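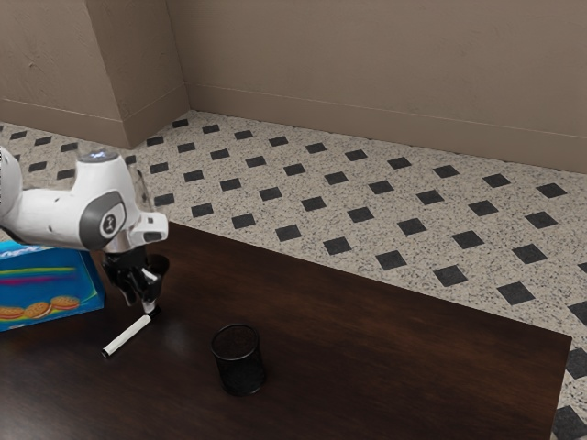
A success rate is a poor safety figure

The fault that held up the Zatik release this spring was an ordinary one. In simulation, the arm was told to pick up a marker and put it in a pencil cup. In 334 of 2,000 runs the planner reported the task complete while the marker was still on the table. The software did not crash, no joint limit was exceeded, and the log for each of those runs ended with the same word as the good ones: done.

I work on test procedures at Hollthorpe, and I think the industry has been reading results like this the wrong way. The usual response is to treat a missed grasp as a performance problem. The team tunes the approach angle, adds training data, and watches the rate climb. A missed grasp that the machine knows about is a performance problem. A missed grasp that it reports as a success is a safety problem, and it belongs in a different column with a different person signing for it.

The cause was dull. Grasp confirmation in the Clullance controller relied on finger position alone. If the fingers stopped before full closure, the controller assumed an object was between them. A late change to the closing force left the fingers stopping 6 millimeters short with nothing in them, and the threshold was set at 5. Every check downstream inherited the error.

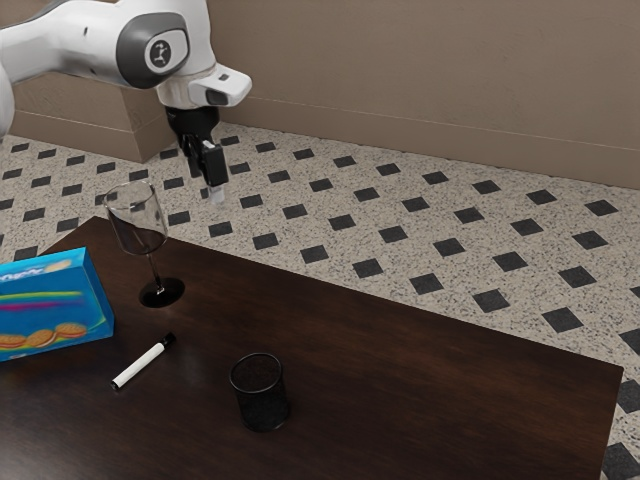 A marker is a forgiving object, and this is why the fault survived review. If the arm carries nothing to the cup and opens its fingers, no harm follows. Put a wine glass on the same table and the arithmetic changes. The planner now believes its hand is full, so it picks a wide path to protect a load that does not exist, and it believes the spot it just left is clear. The next motion is planned through that spot. In the simulator a broken glass costs a reset. On a bench with a technician beside it, the same belief costs more.

Some of my colleagues argue that simulation is the place for such faults and that finding this one there shows the process working. I agree with half of that. The fault was found by a person replaying runs for an unrelated timing question – the automatic report had passed it. A process that depends on someone happening to look is not one I would put my name to.

The Declercq test plan, which we now follow, asks for two independent signals before any grasp is recorded as complete. It also requires that false completions be listed separately from failures, with no averaging between them. It slows a test batch down, and the headline number drops. I would still ask every vendor for that second list before asking for the first.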